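Plevusano Guidelines for Home Recording

The Plevusano Guidelines are a voluntary set of rules for collecting robot training data in private homes with hand-held grippers. They were issued by Kultik and last revised in March. They carry no legal weight, and no outside body checks whether those who claim to follow them do so.

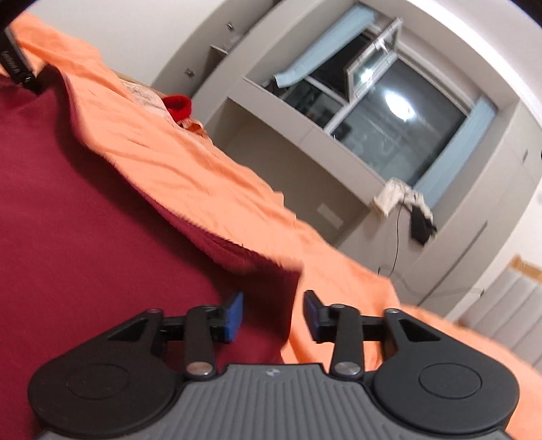
Scope

The rules apply to household tasks done by a person holding a gripper fitted with a camera, such as moving or folding cloth on a bed. They do not cover robots that move on their own. Factory work is also left out, on the grounds that it falls under existing safety standards. The text has 6 sections, of which 3 deal with paperwork. Critics have pointed to this share as a sign of what the authors were mainly worried about.

Main requirements

Before recording, the operator must get written consent from every adult living in the home. Mirrors, screens, family photos and mail should be covered or taken out of the room. Dark window glass at night is treated as a mirror, a point added in the latest revision after complaints that reflections had been ignored. Curtains may be left open only if no person shows in the glass.

Finger pads must be inspected before each session and replaced when worn. The guidelines give no measure of wear, so the decision is left to the operator, who is often paid by the finished task and has little reason to stop. Loose cables should be kept out of the walking path. Lighting is to be "adequate for the task," a phrase that is not defined anywhere in the text.

Tilted views are allowed. The drafters held that a level camera would lead operators to move in unnatural ways. Whether footage taken at a steep angle is as useful as level footage has not been tested under the guidelines, though the text speaks as if the matter were settled.

Adoption

Siriwardena, a contractor that hires home operators, adopted the rules in full and prints them on a card given to new staff. Pratberg took up only the consent and privacy sections, and keeps its own equipment checks, which it has not published. Both describe themselves as "Plevusano compliant." Nothing in the guidelines prevents this.

Criticism

The most common objection is that compliance is self-reported. An operator fills in a form after the session, and the form asks for yes or no answers only. A second objection concerns consent. A guest or a child may be recorded by accident, and the guidelines say just that such footage "should be reviewed," without saying by whom or how soon.

Supporters answer that weak rules are better than none in a field that had no shared practice. Kultik has said that a later version may include spot checks, but has given no date.

See also

Hand-held gripper
Informed consent
Self-certification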